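Memstead activity room - walk-round check, September 2019
Done in a rush before lunch, will type up propper later. OK / ACTION / N/A as usual.

**Floor and doors**

- [x] Main door closes by itself - OK
- [x] Fire exit clear both sides - OK, bin moved
- [ ] Carpet edge by the sink - ACTION, lifting again. Tape is not a repair
- [x] Door wedges - none found

**Electrical**

- [x] Sockets, visual only - OK
- [ ] Extension lead by window - ACTION, label has come off so can't tell when last tested. Bag it till it's done
- [x] Light fittings - OK, one tube flickers, reported under job 566

**Shelves and storage**

- [x] Tall unit fixed to wall - OK, gave it a good shove
- [ ] Top shelf - ACTION, Bokurmont boxes stacked too high, bring down 2 at least
- [x] Scissors and craft knives locked away - OK
- [ ] Cleaning spray left on low shelf. Moved it myself. Remind all users

**First aid**

- [x] Box present and sealed - OK
- [ ] Plasters - 12 left, reorder with the Kamata delivery
- [ ] Accident book - pen missing. Again

**Tables and chairs**

- [x] Table legs tight - OK
- [ ] Stacking chairs - one Bumero chair with split seat, taken out of use, needs collecting
- [x] Chairs not stacked against radiator - OK

**Wooden games and letter boards**

- [x] Splinters, rough edges - run a hand round all four sides and along any grooves
- [x] Paint or coating flaking - none
- [ ] Loose letters stored in lidded tub - ACTION, lid cracked
- [x] Small parts kept away from under threes - OK, on the high shelf 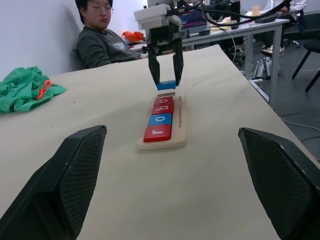
Letter boards want checking flat on the table, not on your knee - you miss chips otherwise. Start at one end of the row and work along, r, o, b, o, red blue red red, then the recess at the far end. Rounded corners are what we want on all of them, so anything bought in future should be the same. Look in the long groove for crumbs and grit, and wipe with a damp cloth only, no soaking. Tiles that stick in the recess go back in the tub with a note, don't force them.

**To carry over**

- Carpet edge, extension lead, split chair - all before October
- New lid or new tub, which ever is cheaper
- Pen for accident book, on a string this time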